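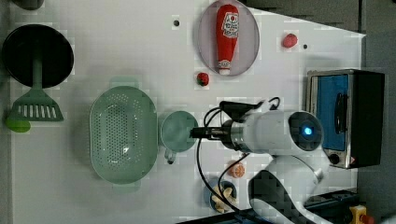
We rewrote our rules for tabletop robot sessions in December. A few people asked for them, so I'm putting them up as a thread. They're written for one arm, one operator and one table of small objects. Take what you need. 1/14

First rule: the stop button is within reach of the operator's free hand before the arm is powered. If you have to lean over the table to get to it, move your chair or move the button. 2/14

We press it once at the start of every session, with the arm in a low position over a clear spot. If the arm doesn't stop, the session doesn't start. It goes in the log either way. 3/14

Cables. A loop lying across the work surface is the thing I flag most often. Cables running over or next to objects can get caught in a grasp, and then the gripper is pulling on its own wiring. 4/14

So: go through the full reach by hand first, slowly, and watch the slack. Tie it back along the arm where you can. Where you can't, keep the objects you plan to pick up on the other side of the table. 5/14

Speed. New tasks run at 50 percent until the operator has 21 clean runs in a row. A clean run means no contact with anything except the target. Brushing a bowl on the way to a cup is contact, even if the bowl stays put. 6/14

Fiona Matheson argued for a lower number and I see her point, it does eat most of a morning. We kept 21. It was already in the Tinville sheet and people were used to it. 7/14

Objects. Toy kitchen sets are fine and we use them a lot. They're light and cheap to replace. But inspect them like any other part. Cracked handles go in the bin. Printed labels that are peeling get pressed down or taken off, and you note which. 8/14

Write down the layout before the first run. "Cup right of colander, handle toward operator" is enough. "Kitchen scene, usual" is not. Severin Nägeli tried to repeat one of my sessions from that note and couldn't, and that was my fault. 9/14

Anything with a door counts as its own task. Toaster ovens, cabinets, boxes with a hinged lid. Fingers can get wedged behind a handle, and the arm will keep pushing until a limit trips. Set the force limit for the door and don't carry over the one from pick and place. 10/14

Hands. Nobody reaches onto the table while the arm is enabled, including to stand up something that fell over. Disable, fix it, call out "clear", enable. Yes, every time. Lies Coppens timed this for us at Sesholm and it adds 41 seconds on a bad reset. We can live with that. 11/14

A status light doesn't count as permission to reach in. Colors mean different things on different arms, and some stay lit while the arm is holding position. Check the state on the screen – the light is a hint at best. 12/14

Logging. Every failed grasp stays in the record. We had 308 runs in the last batch and I'd like to be able to say what happened in each one. Deleting the ugly ones makes the next person's planning worse. One line per failure will do: dropped, missed, slipped, hit something else. 13/14

What's still open: whether two people can share a table with one arm. Edeltraud Hubmann is drafting that part and it isn't ready. For now the answer is no. If your lab has a written rule on it, please reply with the wording, even if it's rough. 14/14

Adding one I left out. End of session: arm parked, power off, gripper open and empty. Somebody left a cup in the fingers overnight and the pads had a dent in them by morning. New pads are in the second drawer, for the Trirkara people reading this.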